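Introduction to Automation, Unit 6
Handout: Notes on the Demonstration Visit to Losska

These notes cover the visit to the Losska demonstration hall on August 16, 2021. Read them before you write your report. If you missed the visit, use them together with the Unit 5 slides on grippers, and get the cycle log from a classmate.

1. What we went to see

Losska builds small work cells for light handling jobs. The hall has 2 cells open to visitors. The first, called Valente, sorts molded caps and was running on its own when we came in. The second, called Flindis, is a table-wiping and pick-up cell that is still being set up. Most of our time went to Flindis, and most of the report questions are on it.

Our host was Jayson Enriquez, who works on cell setup. He ran the arm from a pendant at first and then handed it over to the stored program. He asked us to stay behind the yellow line while the arm had power, and the same rule will apply in our own lab in the fall.

2. The Valente cell

Valente runs one program all day. The arm takes a cap from a chute, turns it over, and drops it in one of several bins. The counter read 2124 when we arrived and 2834 when we left. Use these numbers for question 1. Stops count as part of the running time, so do not take them out.

There was one short stop while we watched. A cap had landed on its side and the arm closed on it twice without getting a hold. On the next miss the program halted and waited for a person. Enriquez said the limit is a setting, and that they had it much higher in April but brought it down after the arm spent a long time trying to pick up a cap that was stuck to the chute.

3. The Flindis cell

Flindis uses a two-finger gripper with a small camera mounted near it. The camera moves with the arm, so the view changes every time the arm does. Compare this with the fixed overhead camera from Unit 4, where the table always sits in the same place in the picture.

The table in this cell has a printed top. Most of the teams we have visited use a plain gray or black surface, and several of you asked about it. Enriquez said that a printed surface is closer to what the arm would meet in a kitchen or a classroom, and that they want to find trouble early. A detection program tuned on a plain table may take a printed shape for an object. It may also miss a real object that is close in color to the print. 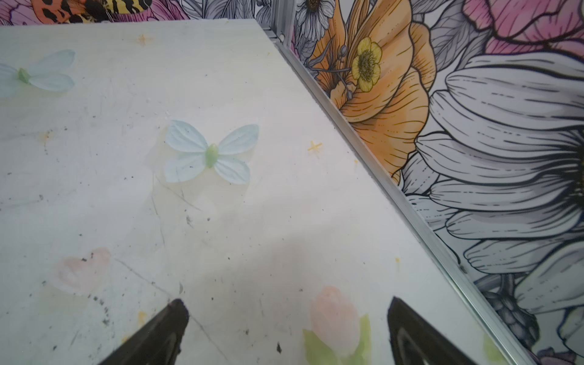

Figure 1. Wrist camera view of the Flindis table, gripper open. Note the printed butterflies, the heart and the tulip bud, and the dark specks on the surface.

Points to take from Figure 1:

The fingers are always in the picture. The program has to know which part of the view belongs to the gripper and leave that part out when it looks for objects. In Flindis this is done with a stored mask, one for the open position and one for closed.

The tulip shows in the gap between the fingers. That gap is where the program expects to find the thing it is about to pick up, so a printed shape there is a hard case.

The specks are small and dark against a pale top. They are easy for a person to tell from the print. A program that goes only by contrast will pick up the specks, but it can pick up scratches and lines as well.

There is a shadow across the lower middle of the table. Shadows change the brightness of the surface without changing what is on it. See the Unit 4 notes on thresholds.

The wall past the metal rail has a bold floral pattern, with stronger color than the table. The program crops the view at the rail before it does anything else. If the crop is off, the wall flowers come in as false objects.

4. Software

Both cells run on Jarkon, which is Losska's own control package. You do not need to learn it for this course. Know that it keeps a log line for each cycle and that it stores up to 1000 camera pictures before writing over the oldest ones.

5. Questions for the report

1. Using the two counter readings and the times in your own notes, work out the average number of cycles per minute for Valente.

2. Explain why a limit on repeated grips is useful. What would you lose by setting it to one?

3. Using Figure 1, pick one printed shape and describe how a program could tell it from a real object. Touch, depth and a second view are all fair answers - choose one and work it through.

4. The crop at the rail depends on where the arm is. What has to be known for the crop to be right?

Two pages, plus a sketch of the cell layout. Label the yellow line on your sketch.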